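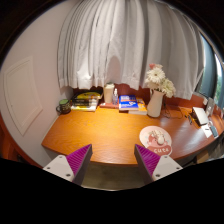 Unit 4: The Desk at Home

Handout for the Cletamby evening course in keeping house

Welcome back, everybody, and thank you for all the lovely notes on the linen unit! This time we turn to the desk, and I mean the ordinary kind that stands under a window and slowly fills up along the back.

The back row

Most of us push things to the back of a desk to get them out of the way, and I do it too. A mug in the corner, a stack of books and papers beside it, a tall tumbler with a lid next to that, and before long there is a whole row standing against the wall. A row is fine (I'm rather fond of one), but it wants going through every week or so. Drinks first, then the papers, then the books.

Papers that have got in among the books should come out and be read before you decide anything. I once found a library card for the Bavarville branch that I had replaced 2 years earlier.

Wood and daylight

A glossy top shows every crumb when the sun comes in, so dust it with a soft dry cloth, along the grain, and go gently where the front edge curves. If there is a raised piece along the back, run a finger in a cloth down the join. Long pleated curtains hold dust in their folds, so shake those out before you touch the desk.

For next time

Spend 40 minutes on your own desk, no more, and bring 5 things from the back row that live somewhere else.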